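**From:** Venla Partanen
**To:** Fludodmont household list
**Date:** 12 Mar 2018
**Subject:** Re: [household] Fold flat first, basket second

Nicanor, I read your notes twice and I'm still not sold. I'll quote the bit I'm arguing with so people don't have to dig for it.

> I've put the draft of the cloth-folding page up for comments. The method is the one from the Bromorlow handout: spread one cloth in the middle of the table, get it flat, fold it, and only then touch the next one. Keep the basket on the right and anything waiting on the left. I reckon it saves a fair bit of time over folding straight out of the basket, and the pile comes out neater. Joni tried it over a weekend with 20 cloths and said he'd never go back.
>
> Comments by the end of the week, please.
>
> Nicanor Olmedo

First, Joni's 20 cloths. Were they all the same size? Fresh off the line or left overnight in a heap? He hasn't told us how long the old way took him either, so I don't know what he'd never be going back to. I like Joni, but I wouldn't print that.

Second, the word "flat". The draft uses it as if everyone agrees on what it means. I went back to the pictures that go with the page, and the pink cloth in the first one is what most people would call flat. It still has a crease or a doubled band across the lower part, wrinkles running over the middle and a corner folded up at the back. If you fold on top of that, you fold the creases in. So does step 2 mean "spread out" or "smoothed"? Pick one and say so.

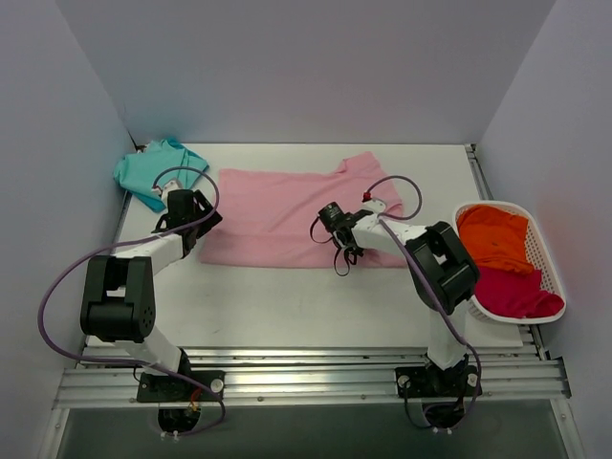
## What I'd change in the steps

1. Say "smooth from the centre outwards" and mention the corners. Mine always turn under at the back, where I can't be bothered reaching.
2. Drop the line about matching colours. Pink, teal, orange and crimson can all go in the same cupboard and the cupboard won't mind.
3. Tell people what to do with the waiting cloth. The draft says "set aside neatly", and the teal one is in a heap in the back corner, partly over the side of the table. I don't think that matters much, but then don't write "neatly".
4. Decide what the basket is for. Merja read it as where folded things go. I read it as where unfolded things come from. The orange and the crimson just sit in there, and the text doesn't settle it.

On point 4, I had a go at home on Saturday with the basket on my right, the way the page has it. I'm left-handed and spent the whole time reaching across myself. Swapping sides fixed it. A single sentence would cover that, and Niilo asked for the same thing back in October when we did the towels page.

The second picture I have fewer complaints about. The pink cloth is folded into something close to a rectangle, it's lying down, and there's clear table around it to work on. It is turned a bit and one corner is poking up at the top, which I'd leave in. Readers get put off by perfect folding, and the Rusarora booklet was so fussy on this that my sister threw hers out.
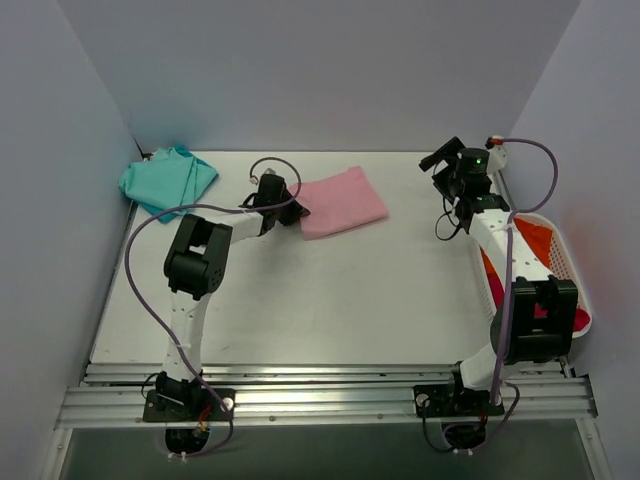

*Pink cloth folded, teal still in the corner, red and orange in the basket.*

As for saving time, I'd take that claim out until somebody has used a clock. I timed myself on 7 tea towels and the flat-first way was slower by 49 seconds. The stack did look better, I'll give you that. Niilo thinks I'd speed up with practice. Maybe, though I've been folding tea towels for a good many years and would have expected to be practised by now.

I'm happy to rewrite steps 2 and 3 if Nicanor sends me the editable copy. The one on the list opens as a single grey page on my computer.

Venla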